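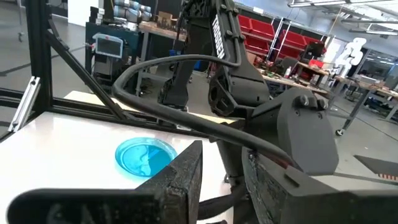
Seit dem Frühjahr hängt in unserem Flur ein Barometer, und seitdem schreibe ich jeden Morgen den Luftdruck auf. Ich wollte das schon länger einmal aufschreiben, weil mich im Bekanntenkreis immer wieder jemand fragt, wozu man so etwas braucht, wenn doch jedes Telefon das Wetter anzeigt. Brauchen tut man es nicht. Ich mache es trotzdem gern.

Gekauft habe ich das Gerät in Culcombe, im Urlaub, in einem Laden, der eigentlich Bootszubehör verkauft. Es lag zwischen Schäkeln und alten Seekarten und sollte 100 Pfund kosten. Auf dem Zifferblatt steht Þorgeirsson, darunter die üblichen Wörter von Sturm bis Schön, auf Englisch. Ich hatte den Namen vorher nie gehört und habe auch hinterher kaum etwas dazu gefunden. Das Gehäuse ist aus Messing und hat eine Delle unten links. Für die Rückreise habe ich es in zwei Pullover gewickelt und ins Handgepäck gesteckt.

## Einstellen

Ein Dosenbarometer misst den Druck an dem Ort, an dem es hängt. Der Wetterbericht nennt dagegen den Wert, auf Meereshöhe umgerechnet. Wer nicht an der Küste wohnt, muss das ausgleichen, sonst steht der Zeiger dauerhaft auf Regen. In den unteren Luftschichten macht das auf acht Meter Höhe etwa ein Hektopascal aus. Bei uns ist das ein merklicher Unterschied, und beim ersten Aufhängen zeigte das Gerät tatsächlich Sturm an, bei blauem Himmel.

Eingestellt wird mit einer kleinen Schraube auf der Rückseite. Man sucht sich einen ruhigen Tag mit wenig Druckänderung, liest den Wert der nächsten Wetterstation ab und dreht, bis der Zeiger stimmt. Ich habe das an einem Mittwoch gemacht, da meldete die Station 1014. Die Schraube geht schwer. Eine Achteldrehung ist schon viel, und wenn man zu weit ist, muss man zurück und nach jedem Dreh leicht gegen das Glas klopfen, damit der Zeiger sich setzt. Nach einer Woche habe ich noch einmal verglichen und um einen Strich korrigiert. Seitdem habe ich die Schraube nicht mehr angefasst.

Was ich vorher nicht wusste: Der Höhenausgleich über die Schraube taugt nur für mäßige Höhen. Viele einfache Geräte lassen sich im Gebirge nicht mehr auf den Meereswert bringen, dafür gibt es eigene Höhenbarometer. Wer oberhalb von 600 Metern wohnt, sollte beim Kauf also nach dem Einstellbereich fragen.

## Das Heft

Aufgeschrieben wird in ein normales kariertes Schulheft. Ich hatte zuerst eine Tabelle am Rechner angefangen, aber dafür muss ich den Rechner einschalten, und dann lese ich Mails und vergesse das Barometer. Das Heft liegt auf der Kommode, der Bleistift steckt in der Spirale.

Pro Tag eine Zeile:

- Uhrzeit, meistens kurz vor sieben
- Druck und ob er seit gestern gestiegen oder gefallen ist
- Wind, aber nur als Richtung
- ein paar Wörter zum Himmel
- abends, falls ich daran denke, wie der Tag wirklich war

Die letzte Spalte hat die meisten Lücken. Im Juli fehlen ganze Tage, da waren wir verreist, und die Nachbarin wollte ich nicht auch noch um Luftdruck bitten, sie goss schon die Tomaten.

Bei den Wörtern zum Himmel habe ich anfangs versucht, die Wolken richtig zu benennen. Das habe ich wieder gelassen. Zwischen Altostratus und Nimbostratus kann ich bis heute nicht sicher unterscheiden, wenn es noch nicht regnet, und wenn es regnet, ist es mir egal. Jetzt steht da »grau, dünn« oder »grau, dick«. Cirrus schreibe ich hin, den erkenne ich.

## Was man daraus ablesen kann

Der absolute Wert sagt wenig. Es gibt Regentage mit hohem Druck und im Winter tagelang Hochnebel bei einem Zeigerstand, der laut Zifferblatt »sehr trocken« bedeutet. Wichtiger ist die Änderung. Fällt der Druck langsam über einen ganzen Tag, kommt meistens eine Warmfront mit längerem Regen. Fällt er schnell, wird es windig. Steigt er nach einer Kaltfront steil an, ist es oft erst einmal böig, und die Ruhe kommt später. Für diesen Vergleich gibt es den zweiten Zeiger aus Messing, den man von Hand auf den aktuellen Stand dreht. Als Kind dachte ich bei meinen Großeltern, der sei kaputt, weil er sich nie bewegte.

Sommergewitter sieht man am Barometer schlecht. Die meisten sind zu klein und zu örtlich, der Zeiger zuckt allenfalls, wenn es schon kracht. Einmal habe ich morgens »steigend, klar« notiert und abends den Keller gewischt.

Meine Trefferquote rechne ich nicht aus. Der Wetterdienst ist besser, das ist klar. Aber ich merke, dass ich seine Vorhersagen anders lese. Wenn dort von einem Tiefausläufer die Rede ist, sehe ich nach, ob der Druck bei uns schon nachgibt, und kann mir ungefähr denken, ob die Front pünktlich kommt. Zweimal habe ich deswegen die Wäsche früher hereingeholt und einmal umsonst.

## Unterwegs

Auf der Fähre nach der Rückkehr aus Rundwood hing im Salon auch ein Barometer. Die Fenia ist ein älteres Schiff, mit Teppichboden und Aschenbechern, die man zugeschraubt hat. Neben dem Barometer hing eine Papiertrommel, ein Barograph, der den Druck als Linie mitschreibt. Ich habe bestimmt eine halbe Stunde davorgestanden. Die Tinte war lila und die Kurve fiel seit dem Vormittag sehr gleichmäßig. In der Nacht wurde es dann auch unruhig, und ich habe nicht viel geschlafen.

So ein Barograph würde mir gefallen. Gebraucht sind sie teuer, und wenn das Uhrwerk nicht läuft, wird es noch teurer. Außerdem braucht man Papierstreifen in der passenden Größe und muss einmal in der Woche aufziehen und wechseln. Vorerst bleibt es beim Heft.

## Wenn ihr auch eins aufhängen wollt

Eine Innenwand ist gut, ohne Sonne und nicht über der Heizung. Der Druck ist im Haus derselbe wie draußen, das Gerät muss also nicht auf den Balkon. Temperaturschwankungen mag es nicht so gern, deshalb ist der Flur bei uns ein brauchbarer Platz. Geklopft wird mit dem Fingerknöchel und nur leicht. Bei alten Quecksilbergeräten lieber vorher jemanden fragen, der sich damit auskennt, und sie auf keinen Fall liegend transportieren, ohne dass sie dafür gesichert sind.

Auf Flohmärkten prüfe ich inzwischen so: klopfen, schauen, ob der Zeiger sich überhaupt rührt, und den Stand mit dem Telefon vergleichen. Steht er völlig daneben, kann das nur die Einstellung sein. Rührt er sich gar nicht und steht ganz am Rand, ist wahrscheinlich die Dose undicht, und dann lohnt es sich nur noch wegen des Gehäuses.

Das erste Heft ist noch 2 Seiten lang, dann brauche ich ein neues. Ich nehme wieder kariert.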